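3.2 Folding on soft ground: the bed as a work surface
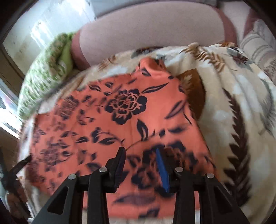
When we began visiting households for this study we had pictured folding as something done at a table, and our first interview guide (drawn up in August, over a good many cups of tea) asked people which table they used and how high it was. It was a sensible enough question for the laundries at Ceston and Mastwood, where earlier work on the subject had been done, but it fell rather flat in people's homes. Of the 80 households that kept a diary for us, more than half did the greater part of their folding on a bed, with the blanket still on it, and several were puzzled that we should ask.

We have come to think the blanket deserves a good deal more attention than it has had. A smooth tabletop lets a piece of cloth slide, so that one hand can draw a corner across while the other smooths behind it. A fuzzy blanket holds on. Thin printed cottons in particular tend to stay where they are put, and this cuts both ways: the corner you have already placed doesn't wander off, but a small ridge pushed up along one side will sit there quite stubbornly until it is lifted and laid down again. Our diarists called these ridges all sorts of things ("puckers," "hills," and in one household, rather fondly, "the caterpillar"). Figure 4 shows one near the top of an orange floral cloth spread on a beige blanket.

Pattern matters too, and here we owe a debt to Krisztina Kiss, whose notes from the Krajewska visits first made us look at it properly. People fold by edges. They look for the long side, then for its partner, and bring the two together. With a plain sheet on a plain cover this can be slow going, and with a busy print on another busy print we had expected it to be slower still. That was so for some pairs, but where the two grounds differed strongly in colour, people found the edge quickly, however crowded the flowers. The cloth in Figure 4 is a nice case of this. Dark blooms and leaves on salmon-orange lie over grey and brown foliage on beige, and the diagonal right edge still reads clearly against the blanket.

Figure 4. Rectangular orange cloth with dark floral print on a soft beige blanket with leaf patterns. Note the small raised fold near the top of the cloth, with a large brown leaf of the blanket print just to its right.

The diaries hold 602 entries in all, and Xiuying Yu and Dariusz Kwiatkowski read every one of them, which was a labour of real patience. They sorted the remarks on trouble with folding into 8 groups, and the two largest were ridges and lost corners. Lost corners came up mostly with big pieces, where the far side hangs over the edge of the bed. Ridges came up with everything, down to tea towels and pillowcases. We return to the remedies people described, including the much-loved "pick it up and give it a good flap," in Section 3.3.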